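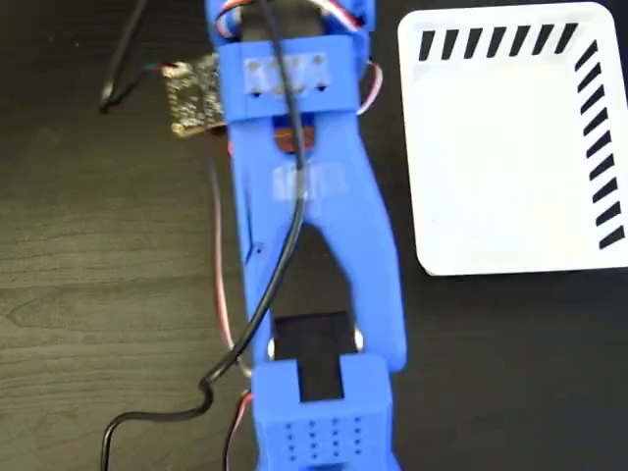

What is Betthorpe opening in Sillel this spring?

A repair counter for everyday household things - lamps, toasters, zippers, wobbly chairs - and it opens its doors in May 2023 on Dursun Street, right next to our fabric shop.

I'm Ayantu Lemma, and I run Betthorpe. I've wanted to write this announcement for a long time, so forgive me if it goes on a bit! We've sold thread, buttons and upholstery fabric in Sillel for 12 years, and hardly a day goes by without a customer asking if we know anyone who can fix something. Mostly I've had to say no. The last man in town who rewired lamps retired, and the nearest shoe repair is over in Clinduvley, a 28-mile drive each way.

So in March we ran a trial. We put a sign in the window, cleared the back of the shop and took in whatever people carried through the door. Over 60 items came in, and 51 of them went home working. The ones we couldn't fix were mostly coffee makers with parts that aren't sold anymore (I'm still annoyed about one of those, it was a lovely old machine).

My favorite was a music box with a bent comb. I'd never opened one before, and I spent a whole evening on it with the radio on and a cold cup of tea beside me.
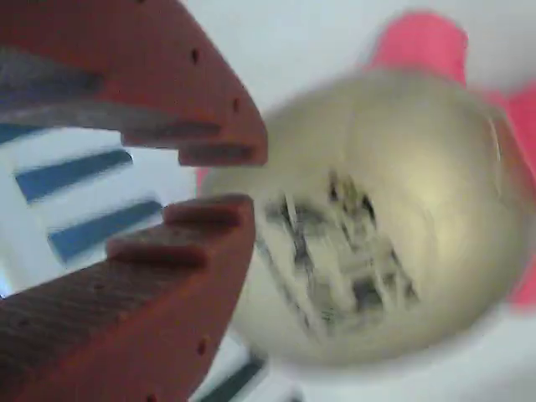 ## How it works

Bring your item in during shop hours and we'll take a look while you wait. Looking is free. If we think we can fix it, you'll get a price before we start, and we'll call you if anything changes. Small sewing jobs usually take a couple of days. Electrical repairs take longer, up to two weeks if we have to order a part.

We can't take microwaves, televisions or anything that runs on gas. Please empty the crumbs out of your toaster first - I'm begging you.

## Opening week

Zipper replacements are half price all through opening week, and there'll be coffee and cardamom buns by the cutting table until they run out. Come and say hello even if nothing you own is broken.

## Press contact

Ayantu Lemma, owner, Betthorpe, Dursun Street, Sillel. I'm happy to do interviews at the shop, mornings are best.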